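How does a video game know when you bump into a wall?

If you play Lostton, you will know the part where the hero runs through an empty house, looking for the way out. Doors open, floors creak, and every wall stops you if you run into it. The wall is only made of coloured dots on a screen, so how can it stop anything?

Every room in a game is built from shapes. Some rooms are simple, like a big square hall. Others are small and full of corners, like a bathroom.
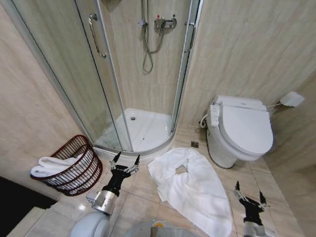
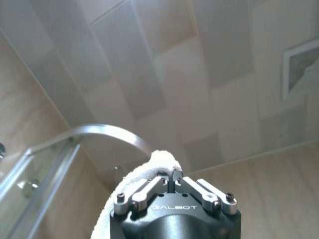 Bathrooms have tiles, and tiles are easy to draw in a game.

Kieran Ó Flaithearta wanted to know why his character in Lostton sometimes stops a tiny bit before it touches the wall, as if there was glass in the way. It is a good question, and the answer is something called a hit box.

What is a hit box?

A hit box is a plain shape that the computer wraps around a thing in the game. You cannot see it when you play. Your character might have long hair, a cape and big boots, but the computer may treat it as a simple box or a tube. If the box is a little bigger than the character, there will be a gap when you reach the wall. That gap is what Kieran saw.

Why not use the real shape?

Game characters are made of lots of small flat triangles. The hero in Lostton has 746 of them. Checking every triangle against every wall would be slow, and the game has to check again and again, many times each second. A box has only six sides. Checking six sides is much quicker.

How does the check work?

The computer keeps a list of numbers that say where each box is. Think of a ruler laid along the floor. If your character's box ends at 132 and the wall's box starts at 509, there is lots of space between them. Each step makes the first number bigger. When the two numbers meet, the boxes are touching, and the game does not let you go any further that way. You can still turn round, or slide along the wall.

What happens when it goes wrong?

If something moves very fast, it can be on one side of a thin wall at one check and on the other side at the next. The computer never saw it touch. Players call this clipping through the wall. In an older game called Ukis, a ball could fly right out of the room if you kicked it hard enough. The people who made it fixed this by making the walls thicker.

Try it yourself

Draw a cat on squared paper. Now draw the smallest box you can that fits all of it inside. Look at the empty squares between the cat and the box. In a game, you could bump into those too.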